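Monotonous screening task - how to schedule rotation?
Posted in: Workplace health and job design

Postside
I supervise a parcel-coding room at Skamelbridge. Operators read addresses the software has rejected and key them in by hand. Shifts run from 8 am. Accuracy is 98 per cent at the start and drops after the mid-morning break. Staff report poor concentration and headaches. Is there a recognised interval for rotating people off this kind of work, and does the second task need to be harder, or only different?

Wullero
Just give them more breaks. We did that in May and the complaints stopped.

Ní Bhriain
No single interval applies to every task. Sustained attention tends to fall within the first hour, so I would start with a change every 2 hours at most and shorten it if the error log shows an earlier drop. Plot errors against time on task, not time of day, otherwise the break will distort the curve.

The second task should differ in demand. Moving from one screen to another gives little relief. Sorting, phone queries or checking stock are better, as they involve movement and some choice over the order of work.

Headaches are a separate matter. Check glare, screen height and eyesight tests before blaming boredom.

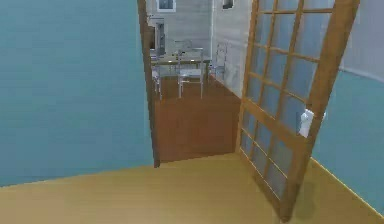
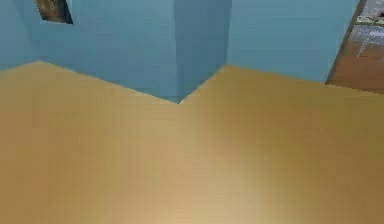
Run the new rota for 2 months before you judge it - the first weeks are usually worse while people learn the other job. Keep the old error log in the same format so the figures can be compared, and ask the operators which task they would like to swap into.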